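Teodor Munteanu
2026-06-17

1/ OK, I have fallen completely in love with house numbers and I need to tell you all about it. Thread!

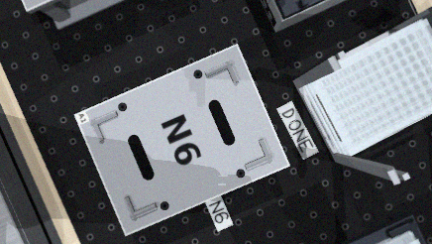 2/ How it started
We moved to Drorodari last summer and I kept getting lost on my own street. So I began looking at the numbers. Really looking! The 47 three doors down is hand painted, and the 7 has a tiny curl at the foot like a cat's tail.

3/ The stencil ones
My favorites so far. Big, black, slightly bossy. You can read them from across the road in the rain, and those little gaps in the 6 and the 8 make me so happy.

4/ Enamel
Blue with white figures, curved a bit so the water runs off. Grigore Lazăr on Cheema Street let me hold one he took down to clean. Much heavier than I expected. He says the old workshop would fire a plate up to 3 times before they were happy with the white.

5/ Letters count too
Half of Dalanero uses a letter and a number together, painted right on the brick by the stairwells. The mail carrier loves it, visitors hate it. I'm with the mail carrier.

6/ A tip if you want to try this
Go out early, when the light comes in low from the side. Raised numbers get a lovely shadow and you suddenly see how thick they are. Flat paint looks better at noon.

7/ My folder is at 700 pictures now (my sister has muted me). In July I'm walking the whole river side, odd numbers first, then back along the evens.

8/ What's on your door? Send me your 4s especially, open top or closed, I want them all!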